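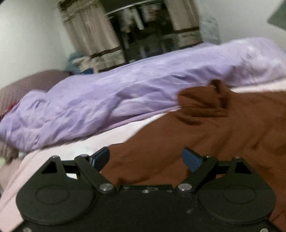
Kenneth Drummond: I bought the lavender Kornik blanket in August and it is on my bed every night since. My only question is the washing. Can it go in together with the sheets?

Yes, Kenneth, it can. Please choose the gentle program and do not fill the machine completely. The blanket needs space to move, and a full drum leaves hard folds in the cloth.

Kornik blanket, lavender
Size: 220 cm long, fits a double bed
Weight of cloth: 500 grams per square meter
Washing: gentle program, low spin
Drying: on a line or flat, no dryer
Price: 80 dollars, delivery included

The blanket is made for daily use, so you do not need to iron it. Shake it two times after drying and put it on the bed - small wrinkles will go down during the first night. Many customers like it with a pale sheet under it. The color is soft and it also goes well with brown.

We ask you to keep zippers and metal buttons away from it in the wash. They can pull the threads.
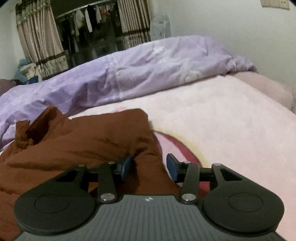
Rust-brown garment laid out on the bed. Clothes are not included.

Delivery takes 4 working days. For returns, please write to Ilham Nugroho at our Clonley store and tell the order number.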